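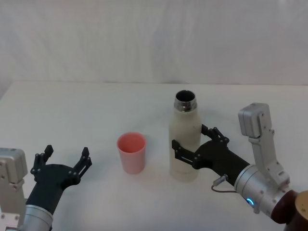
Drinkware maker adds two-armed robots to sample room

Thursday, May 13, 2021

Trometti, which makes insulated bottles and plastic tumblers at its plant on Villanueva Road, has put four two-armed robots to work in its sample room, where items pulled from each production run are handled and checked before the run is released for shipping.

The robots, supplied by Steltar, pick up bottles and cups, hold them, and move them between positions on a table. Until December that was done by hand on both shifts. The company said the four stations together now get through 754 pieces on a normal day, and that the number should go up once the night shift is running them too.

No one has been laid off, according to sample room supervisor Booker Halvorsen, but the jobs have changed. People who used to lift and turn bottles for most of a shift now set up the tables, clear stoppages and decide what to do with pieces that get flagged. Two employees have moved to the lid line at their own request.

"The sore wrists were what we heard about most," Halvorsen said. "We hear less about that now. What we hear about is the waiting. You're standing there, and then all of a sudden three things need you at once."

Each station has two grippers, and the work is set up so that one can hold a bottle while the other is free for a second item. Halvorsen said uncapped bottles gave the crew more trouble than anything else early on — a hold that was fine on the straight part of the body would slip near the neck. The crew spent about five weeks adjusting grip positions, and small cups still need a person to step in more often than he would like.

Training took longer than planned. Operators were first given two days with a Steltar technician, later extended to six. Those who finish the course move up one pay grade, a point the employees' group had asked for before the first station was switched on. The group is still in talks with the company over how many stations one person can be asked to watch. At present the limit is two.

The plant employs 1,217 people, most of them in molding, coating and packing, and those departments are not affected. Trometti said it has no plans to add robots there this year. A second sample room, at the former Zullusetti building across the street, will stay fully manual until the lease on it runs out.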